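Putting Away

Pauline Dawber had been asked to say whether it could do her job, and they had started her off with the blocks.
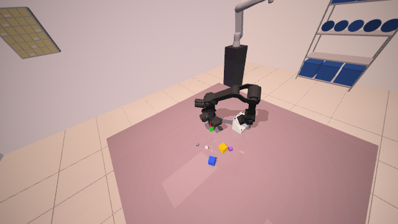
The Simulated Room

"So that's Emia," said Nahom Wako, turning the laptop so the glare went off it.

Pauline put her glasses on. She had run the back room at Negash Household for long enough to have opinions about every shelf in it, and she looked at the shelf first. It was up in the corner of the screen, grey metal, with dark blue round tubs along the top and blue bins underneath.

"Who stocked that?"

"Nobody stocked it. It's drawn. The whole room's drawn."

"It's very neat."

"It's easy to be neat if you're drawn," said Boglárka Vida from the doorway. She was the area manager and had come down specially, in a coat that was not going to touch anything.

Emia hung from the ceiling over a big pink mat, two black arms curving down on either side like someone about to pick up a toddler who didn't want to be picked up. One hand was over a small green cube. The other had got as far as a white block and was resting on it. Between them lay the rest of the job: a yellow cube, a blue one, a little purple one and some crumbs.

"What's it meant to be doing?" said Pauline.

"Tidying," said Nahom.

"Where do they go?"

He scrolled through something. He was a nice lad, from a firm called Prurkico, and he had brought his own teabags. "In this task, the bigger cubes go together and the small ones go in a line. The order changes each time. It's had nearly 3,000 goes at it."

"My grandson had one."

"Did he get it right?"

"He ate the purple one," said Pauline. "But he was confident."

The Back Room

The real Emia arrived in August, when the back room was at its worst. August was when head office sent the Christmas stock, on the grounds that there was space, which there had been until head office sent the Christmas stock.

Two men bolted the arms to a beam and went away again. Nahom unrolled a pink mat underneath. Pauline asked if the mat was necessary and he said it helped to keep things the same, and she said that in that case he might like to ring the depot.

The task had been agreed in a meeting. Customers brought things back. The things went in a trolley, and somebody had to take them out of the trolley, decide what they were and whether they could be sold again, and put them where they lived. For as long as anybody could remember the somebody had been Pauline, with Bontu Gashaw when the tills were quiet. Boglárka had a chart that showed returns as a grey wedge. She wanted the wedge smaller.

"Just start it on something simple," Pauline said, and gave it a box of sponges.

Emia was lovely with sponges. Both of them had to admit it. The arm came down, the fingers closed, the sponge went up and across and down again on to the stack, and the stack was straighter than anything Bontu had ever built. Bontu came in from the front to look and ate a whole packet of crisps standing up.

"It's soothing," she said. "It's like watching a very slow lady play the organ."

Nahom wrote that down, then crossed it out.

After the sponges they tried tea towels. Emia lifted the top one by its corner and the rest of the pile came too, for company. It put the pile down. It picked up the corner again. This went on until dinner time.

"Cloth's hard," said Nahom.

"It's a tea towel, love. It's the softest thing we sell."

"I mean it doesn't have a shape. A cube's got a shape. It knows where the rest of the cube's going to be."

Pauline thought this over while she folded the tea towels. She had never considered that she knew where the rest of a tea towel was going to be, but looking at her hands she supposed she must.

The Trolley

In the second week they gave it the trolley.

There was a cheese grater in it, a shower curtain back in its bag with the air still in, half a set of tumblers, a bath mat, and a Nurneck hand whisk with dried egg on it and a receipt for £12 wrapped round the handle. Nahom pressed the key and everyone stood back, Boglárka further than most.

Emia considered the trolley for some time. Then it reached in, took hold of the bag with the shower curtain and placed it, with enormous care, next to the sponges.

"Oh, well done," said Bontu.

"Is that right?" said Boglárka.

"No," said Pauline. "But I've seen worse. You should see where Yabsira puts them."

Yabsira Gebreyes, who worked evenings and had come in early to see the robot, said that was one time and the shelf had been moved.

It did the tumblers next, one at a time, and did them beautifully. It put the whisk with the clean whisks.

"That's got egg on," said Pauline.

"It can see it's a whisk," said Nahom. "It found the right place for a whisk. That's really good, that is, it's never had that whisk before."

"It's got egg on, though."

"Yes."

"So it isn't a whisk, it's a conversation. Somebody's used that for a pavlova and now they want their money back, and they're going to come in and stand at my counter and say it was like that when they opened it."

Nahom looked at his laptop. There was a box for whether the object had been picked up and a box for whether it had been put down, and he ticked both of them. He had a third column, which he had added himself, headed Pauline.

The Wedge

Boglárka asked for it in plain terms, for the chart. Could it do the returns or couldn't it?

Pauline said it could do the sponges. It could do tumblers, and she'd trust it with tumblers over Yabsira. She wouldn't give it a tea towel or anything with a smell. And someone would have to go through the trolley beforehand and take out whatever was a bit off, and go round after and see where it had all gone.

"And who would do that?"

"Well, me."

"So how much time are we saving?"

"I've been enjoying the sponges," said Pauline. "I had a sit down."

Boglárka wrote something and underlined it. Later she sent round an email saying the trial would run until Christmas, and could people please stop hanging their coats on the left arm.

Nahom stayed on until six that night, trying the tea towels again. Pauline found him at it when she came to do the lights. She showed him how you pinch the fold and give it a bit of a shake, and he asked her how much of a shake, and she did it again so he could see, and then again slower. He filmed her hands on his phone. By the time they'd got through the pile he wanted to know about fitted sheets, and she told him to go home.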